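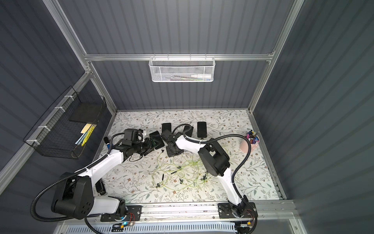 Both arms at the club bench, phones at the back, cable in front.

01/04/2020

I said I would write up the cable task before the new term gets going, so these are my notes. The Stisidlow robotics club has had the two-arm station since the fall, and until now we mostly used it for picking up blocks. Over the break Yolanda Ñahui proposed something harder: phones and charging cables on the same table, and the arms have to bring a plug and a phone together.

We split into two groups. Kostik is the group that drives the arms by hand and records the runs. Rengifo is the group that trains on whatever Kostik records. The names come from the two lockers we were given and nobody has changed them.

The goal is 200 clean recordings by March, when we take the project to the student meet at Lokasstead. We have 78. A run counts as clean if the driver never has to stop and back out. I threw away 30 of my own in the first week, nearly all for the same mistake: I closed the gripper too early and pushed the plug away. After that I started coming in lower and slower, and my numbers got better.

The other trouble is that the cable is light green and the mat has gray-green leaves on it. In the overhead view they run together. We talked about a plain mat and voted to keep this one. If the model only works on a blank table, it isn't much of a model.
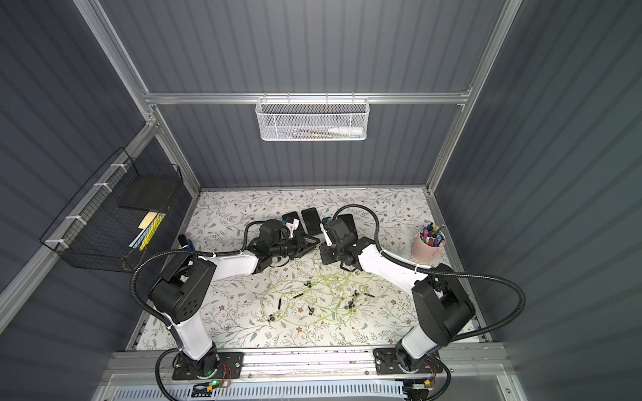 Yolanda thinks we are recording too many easy starts. Her view is that if the cable is laid out neatly every time, the arms will learn one layout and fall apart on the next, so she wants it dropped from above before each run and left however it lands.

I agreed, with some complaining. It makes each run longer. We tried it for one afternoon and got through far fewer than usual, but Rengifo liked the data better, and they are the ones who have to use it.

We also changed how we sign up for driving. It used to be first come, first served, and the same three people did all of it. Now each person gets a block and has to hand over when the block ends, even in the middle of a good streak. I don't love it, but we have more drivers now. Two of the freshmen are already better with the left arm than I am.
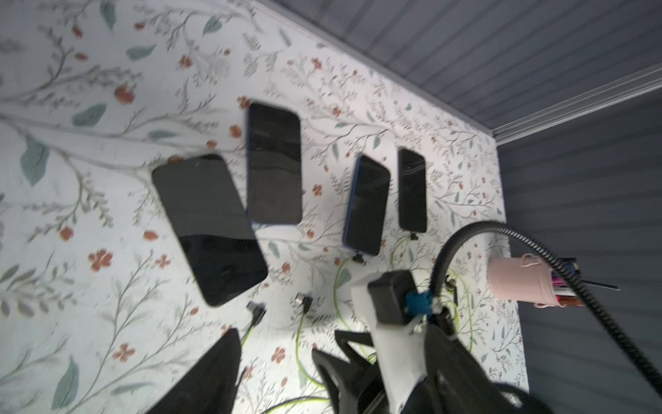

Most of my own time has gone into the wrist views. The overhead camera is good for knowing which arm is where, and it is poor for the last inch. From the wrist everything is tilted, and it took me a few sessions to stop turning my head to match. What you get in return is detail. The rim on one of the phones is plainly blue from there, and the black plugs are easy to pick out against the white mat. I have been asking Rengifo to give the wrist views more weight for that reason. They ran one test with the change, on 50 recordings, and the results were mixed. I would like to see it again with the full set.

One small thing for whoever drives next: write down which phone you went for. The log has a field for it and almost half of the entries are blank.

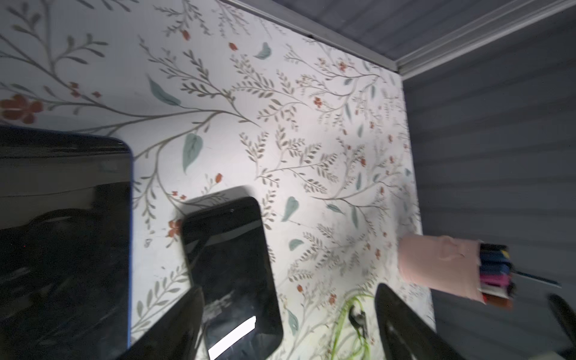 Isn't the plug the easy part, a reader asked after my last post, and wouldn't it make more sense to work on untangling first? Fair question. We went back and forth on it. Untangling is harder to score, and we need something we can score by March. I would like to do it next year.

Still to do before then: finish the recordings, fill in the log, and decide who is going to Lokasstead. The van seats fewer people than the club has, so put your name on the sheet by the door if you want to come. Drivers with finished logs get first pick.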